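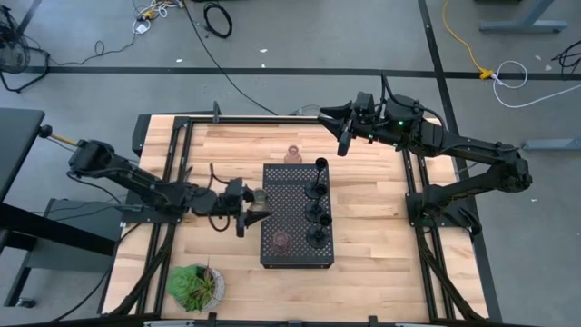

A small glass jar over the black tray.

Stories > Short Fiction > Fonthorpe

Zainab Fashola had the quince paste on the stove when the phone went. Let it ring. Then didn't.

"He's selling," Refilwe said. No hello.

"Selling what."

"The ferry. The whole ferry. Ville. He's got a buyer from Aklow, they're coming at four to look at it."

Ten past three. Zainab turned off the burner, wrong burner, turned off the other one. Coat. Keys. Not those keys.

You have to understand about the ferry. It crossed the river at Fonthorpe and came back, and had done since before the bridge, and after the bridge it kept on doing it for people who didn't like the bridge. 174 trips in May. She knew becuase she'd sold the tickets, every one, out of a biscuit tin. Ville Riihimäki stood at the wheel and said nothing. Eleven years of that. She had once gone a whole summer without hearing his voice and been perfectly happy.

Down the hill. Running, a bit. Wet leaves. Aravind Palaniappan was outside the bakery with a ladder and shouted something, might have been good luck, might have been your shoe.

It was her shoe. She tied it on the slip, one foot up on the bollard, and there was Ville hosing the deck as if it were any day at all.

"You could have told me," she said.

He turned off the hose.

"I wrote a letter."

"I didn't get any letter."

He looked at the river. Then he put his hand inside his jacket and there it was, stamped and everything, gone soft at the corners. He must of had it in there for weeks.

She opened it. One page. It gave the price, 1,124 for each share, and it said there were 2 shares, and that the second one was hers. Had been since the first winter. He'd had it drawn up and hadn't found the moment.

"So I can say no," Zainab said.

"Yes."

"To the buyer."

"That is how it works."

A gray car was coming down the hill, slow, the way people drive when they don't know where the road stops. She folded up the letter. Her hands smelled of sugar.

"Do you want me to say no?"

The car parked. A man got out, good coat, bad boots, waving already. Ville coiled the hose. He took a long time over it. Then he went up into the wheelhouse, and she heard the engine catch.

"Cast off," he said.

So she did, the front rope and then the back one, and jumped.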